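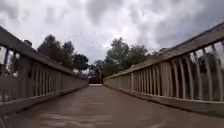 How a Footbridge Is Put Together

A footbridge is a bridge for people on foot. It is much narrower than a road bridge, and it carries less weight. The parts are few, and once you know their names you can find them on almost any footbridge you walk across.

The deck

The deck is the part you walk on. It is long, flat and narrow. Under it are beams that you do not see while you are crossing. When you take a step, your weight pushes down on the deck. The deck passes that push to the beams, and the beams pass it to the ground at each end of the bridge. The solid supports at the ends are called abutments.

Engineers use the word "load" for anything a bridge has to hold up. The bridge's own weight is the dead load. People, dogs and strollers are the live load, which changes all day. The footbridge at Urnlow weighs 2,000 pounds more than the older one it replaced, so its dead load is larger even when no one is on it.

The railings

A railing runs along each side of the deck. It has four parts.

Top rail: the thick beam along the top. A wide, flat top rail is easy to rest a hand on.

Posts: the strong uprights. Posts are broader than the pieces between them, and they hold the railing steady when someone leans on it.

Slats: the thinner uprights that stand close together. The gaps let light and wind through but are too narrow for a small child to fit between. Slats that stand upright are also hard to climb.

Kerb: the low, solid strip along the edge of the deck, also spelled "curb." It stops a wheel or a foot from slipping under the railing.

Why the far end looks small

Stand at one end of a straight bridge and look along it. The two railings seem to lean toward each other, and the deck seems to shrink. If you measured the deck, you would find the same width all the way along. Things farther away take up less space in your view. The place where the lines seem to meet is called the vanishing point – artists use it to draw roads and train tracks.

The slats follow the same rule. The nearest ones look widest, and so do the gaps between them.

Water on the deck

A wet surface reflects more light than a dry one, so a damp deck can show pale streaks under a cloudy sky. It can also be slippery. Water gets between your shoe and the deck and lowers friction, the force that gives you grip. Walk on a wet deck – do not run.

Try it

Lay a ruler across a gap between two books. Put coins on the middle, one at a time, and watch the ruler bend. Move the books closer together and repeat with the same coins. The shorter bridge bends less.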